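Pricing a Robot Arm by Way of a Kitchen Faucet

Aug 30, 2021

For now the whole lab budget goes into a gray faucet in a simulator, with the gripper up at the lever and no plumbing anywhere.

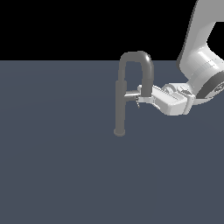

What the spreadsheet says

I have 13 tabs open and a spreadsheet named "arm_final_2". Tomás Loureiro, who signs for things, wants one number by December. I have given him several, and he liked the early ones better.

The arm itself is the easy line. Berkier will quote you an arm the way a dealer quotes you a car, and then you find out the wheels are separate. The gripper is separate. The mounting plate is 275 dollars, for a plate. The cable from the controller is longer or shorter than you need, and the right length is an accessory. Gekon bundles the lot but wants a yearly support contract, and their rep answers email like a man paid by the vowel.

Then there's the desk side. A decent graphics card to run the simulator would set us back 1366 dollars - if anyone had one in stock, and this year they don't. Jaime Patrício has been running jobs overnight on his own machine and has started leaving me the electric bill.

What I'm asking for

My current plan is to buy the computer first and the arm second. A faucet lever is a good test of whether we need the pricier gripper, and I'd like to get it wrong a few thousand times before I own fingers that can bend. Spare fingers, by the way, are sold in packs of two. I put down three packs.

Tomás has crossed out one. The Gekon quote runs out in two weeks, so I still need to call them about shipping.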